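Can an arm put things away yet? (small shop, not a factory)
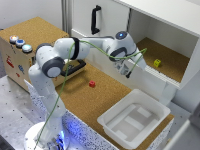 Posted by Berhanu Moges in Shop Automation, 9:40 pm - 13 replies

I run the back room of a repair and parts shop. Two of us handle the counter and whoever is free puts returned stock back in the bins. It is dull work and it piles up by closing time. I have been reading up on arms for a few months now and my question is simple. Can one of these take small parts out of a tray and put them on the right shelf, or take them off the shelf and put them in a tray, without somebody standing next to it?

The setup up top is the kind of job I mean. Arm on a table, a cabinet with an open compartment, a bin on the work surface, small things to move. The cubes are easier than what I have. I have bagged O-rings, brass fittings, little cardboard boxes with the flaps open.

Budget is not huge. I would like to hear from people who run one.

---

gearlash_tom wrote:

Short answer, yes for the fittings, no for the bags. We had an arm on a bench at my last job moving machined blanks from a rack to a fixture. It ran all shift. But every blank was the same and the rack never moved. Once somebody bumped the rack it was picking air until we re-taught it.

A shelf with a lip and a top panel is worse than an open rack. The wrist has to come in low and level or it hits the top. Check the reach and the wrist size before you look at anything else.

---

Pinitz wrote:

I disagree with Tom about re-teaching. That was true when everything was fixed points. With a camera and a decent learned policy you can move the rack a couple of inches and it will still find the part. I have one at home that clears small toys off a low table into a bin. It does the job most nights.

---

gearlash_tom wrote:

"Most nights" is the whole problem for a shop. What does it do on the other nights?

---

Pinitz wrote:

Usually drops something on the floor or stops with its hand open over the bin. I pick it up and go to bed. It's a house, the stakes are low.

---

marlene_k wrote:

I do the maintenance at a small commercial laundry and we tried one for sorting hangers. We logged 1000 picks before we decided. It missed 60 of them. That sounds good until you work out that each miss meant a person walking over, clearing the jam and pressing the button to start again. The person was faster doing the hangers by hand.

So count the walks. The arm's pick rate won't tell you much by itself.

---

Berhanu Moges wrote:

That is useful, thank you. Our misses would be cheap though. If it drops a fitting I find it in the morning. Nothing jams because there is no line behind it. I'd be fine with it running overnight and leaving me up to 40 parts to deal with.

---

marlene_k wrote:

Then you are in better shape than we were. The one I'd worry about is a wrong shelf. A part on the floor you can see. A part in the wrong bin goes out to a customer.

---

Gudeta wrote:

Seconding the wrong bin thing. Put a barcode step in the middle. Arm picks, shows the label to a scanner, then places. If there is no read it goes in a reject tray. It's slower but you said overnight, so who cares.

Also dress your cable properly. If there's a big loose loop out by the gripper, it will catch on a shelf edge sooner or later. I lost a connector that way. Velcro straps on the links, and leave enough slack for the wrist to turn.

---

gearlash_tom wrote:

Agree on both. And get a guard or a light curtain if people walk through there, even with a small arm.

---

hollis_bench wrote:

I'll be the grump. For what you will spend on the arm, mount, camera and the weekends, you could pay a high school kid to come in after class for a good long while. The kid can do O-rings. The kid can also sweep.

---

Pinitz wrote:

The kid graduates.

---

hollis_bench wrote:

So hire his sister. I'm not against the things. I just haven't seen one do mixed small parts in bags, and that's half of what he listed.

---

Gudeta wrote:

Bags are hard, no argument. Suction works on some of them if they lie flat. Berhanu, could you put the bagged stuff in rigid boxes? Same size box for everything, label on the end. Then the arm only has to learn one object.

---

Berhanu Moges wrote:

I could do that for the O-rings. The open cardboard boxes I'd have to tape. Let me try it on one shelf first and measure the compartment height tonight. Does anyone have a wrist diameter for the smaller arms? The spec sheets I've found only list reach and payload.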